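Teaching folds with hand-held grippers – do I start from a crumpled shirt or a flat one?

Posted by Yi-chun Lo in Home Robotics > Teaching by demonstration

Hi all, hoping somebody who's been through this can save me some evenings. I'm trying to teach a folding task by hand, using the grippers you hold yourself and squeeze, no arm involved at my end. The recordings then go to a friend who trains on them and tries the result on his two-armed setup. So far I've done 133 recordings, all on the bed because it's the only surface I've got that's big enough, and every one of them starts with the shirt already laid out flat.

He now says the policy is quite good at folding and hopeless at everything before folding. Give it a shirt in a heap and it just hovers over it. So I've started doing the messy part too, and I'm finding it really hard to be consistent!
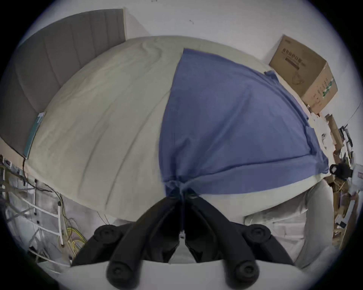 My main worry is where to grab. With a flat shirt I know where the corners are and I go straight to them. With a heap I tend to take whatever's nearest and sort it out from there, so I end up with the cloth pinched in one gathered point and creases fanning out from the fingers, and then I have to decide what to do next. Sometimes I shake it, sometimes I drag it, sometimes I put it down and try another bit. Is that variety useful or am I just teaching it to dither? And should the crumpled starts be their own task or part of one long recording?

Clulta (the app I log everything in) lets me split recordings afterwards, if that matters.

Thanks, Yi-chun

Trevor
Split it. I did mine as one long take and regretted it by the Wednesday. Also slow down.

Besus
Ooh, I've been round this exact loop with tea towels and then shirts, so here's what I'd do.

Make "get it flat" one task and "fold it" another. The flattening bit is where people vary the most, and if it's glued to the fold you can't throw away a bad start without losing a perfectly good finish. End the first task the same way every time – shirt flat, both grippers open and lifted clear – and begin the second from that pose.

On where to grab, pick a rule and stick to it. Mine is that I take an edge if I can see one, and if I can't, I take the highest bit of the heap, lift, let it hang for a moment and look for an edge then. The variety should come from how you drop the shirt at the start. Chuck it down differently each time, turn it round, leave a sleeve inside out. Your own hands should be boring. If you catch yourself dithering, stop and bin that one.

For the fold, I bring both grippers in on the lower corners and wait a beat before lifting. Both jaws shut first, then move. When I was careless about that, one side would set off early and the robot copied me beautifully.
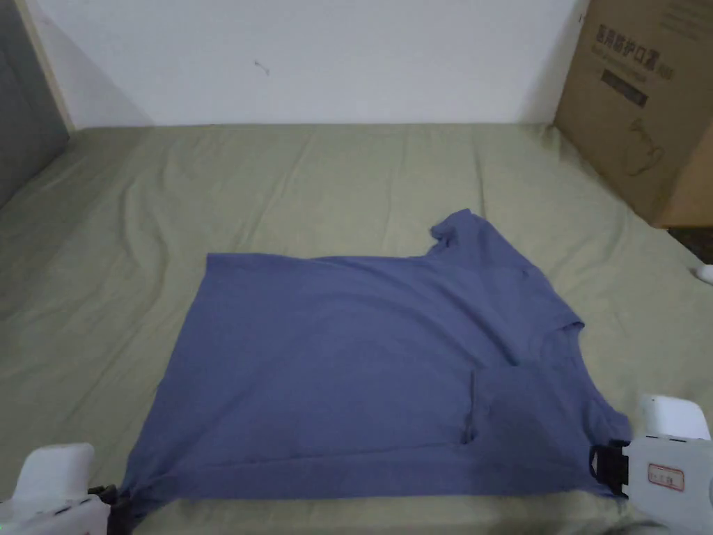
Both lower corners held, one side of the shirt already folded in.

One more thing, check that you can see the jaws in the head view when you grip. I lost 14 takes to my own forearm.

Tralano
Mostly agree with Besus, but I wouldn't bin all the fumbles. If you grab a bad spot, let go and then recover cleanly, that's worth keeping, as the robot is going to grab bad spots as well. I tag mine "recovery" and train with and without them. With was better for me, though my shirts are quite stiff and yours may not be.

I also change the sheet under the shirt now and then. Mine had only ever seen one colour and it went to bits on another.

Yi-chun Lo
Brilliant, thank you all. I'll split them tonight and redo the flattening ones with the edge rule. Tralano, do you tag the whole recording as recovery or only the part after the bad grab?

Tralano
Only from the moment the jaws open again.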